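Teaching a hand to reach into a bin

September 15, 2022

The data team at Mekico works at the far end of a long carpeted room, and the first thing their lead wants to talk about is clutter. "People tidy up when visitors come," she says. "We do the opposite. I spent the morning looking for more junk to put in."

Her group is building a set of grasping examples for Rerkum, a learning system meant to pick mixed household objects out of a container and hand them on. The first customer lined up to try it is Wastex, a sorting company that gets returned and discarded goods by the truckload and never knows what the next load will hold. You can't write a rule for every object in a load like that, so the team is collecting grasps by the thousand and letting the system find its own way through them.

She is plainly delighted by the job. Ask her how a recording goes and she gets up to show you with her own hands. A person guides the arm in from above, picks an approach, closes the fingers, lifts, and lets go. Every joint position is saved along with the camera views. Then the objects get stirred and it starts over.

"What I love is that two people never pick up the same thing the same way," she says. "One of my colleagues goes for handles, always. I go for the fat part in the middle. The system gets both of us, and it needs both of us."

The collection stood at 1,250 grasps in January and has now passed 3,000. The early ones were the hardest to get right. The team had started out recording only clean, successful picks, and Rerkum learned to be very sure of itself. When an object rolled, it kept closing its fingers on the spot where the object used to be. So they went back and added up to 1,000 recordings with a slip or a second try in them – the person misses, backs off, looks again and comes in from another side.

"Those are my favorites," she says. "You can see someone change their mind halfway down. I could watch them all day, and some days I do."

Round things are still the big headache. A box stays where you leave it, but anything shaped like a tube will turn under the first finger that touches it, and the sloped sides of a bin send it back toward the middle in a way that is hard to guess. Cups are worse, she says, as there is an inside and an outside and the person has to pick one.

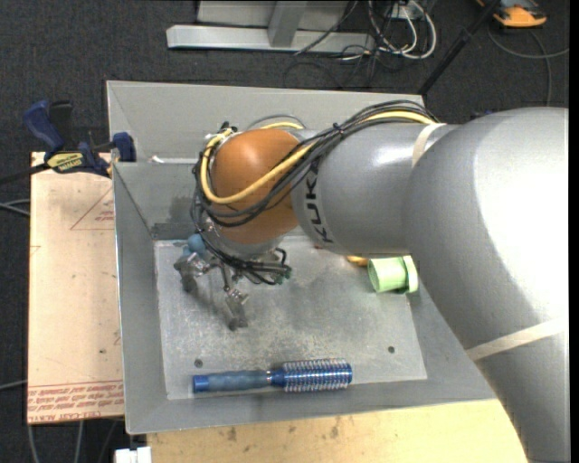 "Give me a hairbrush any day," she says. "It has a thin end and a thick end, it's stiff in one place and prickly in another, and it can lie in the bin at any angle. You learn so much from one cheap brush! I bought a whole bag of them at Kneževič, the discount store down the road, and the cashier asked if I had a very large family."

The hand itself has taken some getting used to. With several fingers there are many more ways to hold a thing than with a plain two-jaw gripper, and many more ways to get it wrong. New operators tend to use all the fingers at once. After a few days they calm down and start to use just what the object asks for, and the recordings from that point on are the ones she trusts most.

Labeling happens the same afternoon, while the person who drove the arm still remembers what they were trying to do. They mark the moment of first contact and the moment the object leaves the floor of the bin, and they type a short note in their own words. The notes were meant as a stopgap. Now she wants to feed them to the system too – "went in too low, came back for the handle" is, to her, as useful as any number in the log.

Next on her list is soft stuff: socks, sponges, a half-full bag of rice. She has already started bringing things from home.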